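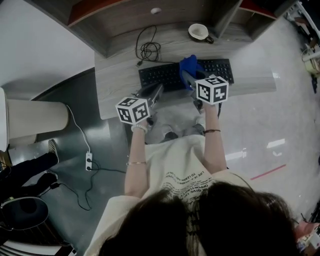 FAQ / Hand-held grippers

Common questions about the Pasance hand-held gripper build

These are the questions that come up most often from people building a pair of Pasance grippers at home or at the Rurnthorpe shared workshop. The build notes and print files are on the project page. If your question isn't covered, write to the address at the bottom.

What does a finished pair look like in use?

You hold one in each hand and do an ordinary job with the fingers of the gripper instead of your own. In the photo the right one is closed on a blue cloth over a keyboard and the left one is open. Each has a gray body, two fingers and a white marker cube on top.

Do I have to build two?

No. One gripper is enough for picking up and putting down. Anything that needs one side to hold while the other side works needs two. Most people build one, find the mistakes, then build the second.

What does it cost?

Parts for a pair came to $389 when the list was last priced in May. That doesn't include the cameras or the computer. Members who print at Rurnthorpe pay for filament by weight.

Does the colour of the filament matter?

Not for the body. The cube should be matte white with black markers. Glossy white throws back the overhead lights and the tracker loses the corners of the squares.

Can I print the markers on plain paper?

Yes, on a laser printer. Print at 100 per cent scale and check one square with calipers before you cut anything. Use a glue stick, not white glue, which wrinkles the paper. Leave a white border around each marker. If you trim right up to the black, it won't be detected.

Does it matter which marker goes on which face?

Yes. The left and right cubes use different sets, and the software expects a particular marker on each face. Follow the fold-out sheet. If the left gripper shows up on screen as the right one, you have swapped the cubes.

The fingers don't close evenly. What's wrong?

Usually one of the links is in backwards. The side with the recess faces the palm. If both links are correct, loosen the pivot screws a quarter turn and try again. Don't file the fingers until you have checked both.

The fingers slip on cloth.

Add a strip of thin rubber to the inside of each finger. Bicycle inner tube works. Clean the plastic with rubbing alcohol first. Cloth is one of the harder materials, so practise on sponges and wooden blocks before you move on to wiping a desk or a keyboard.

Where should the cable go?

Out the bottom of the body, with enough slack that you can turn your wrist all the way over. Put a zip tie at the exit hole. A cable that pulls on the connector causes dropouts that look like a software fault.

How long does the battery last?

There isn't one. The Gollon board in each gripper is powered through its cable. A battery version has been tried, but it made the gripper too heavy at the back.

How long can I record in one go?

The recorder stops at 750 seconds and starts a new file. Stop sooner if your wrists get tired. Tired hands make shaky recordings.

Do I need to clear the desk first?

No. Move anything that can spill or break, and leave the rest. Keep floor cables away from where your feet go.

Do I need to take off rings and bracelets?

Only if they catch on the handle or click against it. Roll up loose sleeves.

Can I use the Hodoroagă finger design?

Yes, with the adapter plate in the extras folder. The standard pivot screws are too short for it, so use the longer ones on the parts list. You will need to redo the open and closed calibration.

Can someone check my build before I record?

Yes. Bring it to the electronics bench at Rurnthorpe on any open night, along with your calibration file. Without the file we can only check the mechanical parts.

Contact: Rurnthorpe Shared Workshop, Unit 2, 3310 Mill Road | Page updated 8 Oct 2018 | © Rurnthorpe Shared Workshop | Back to top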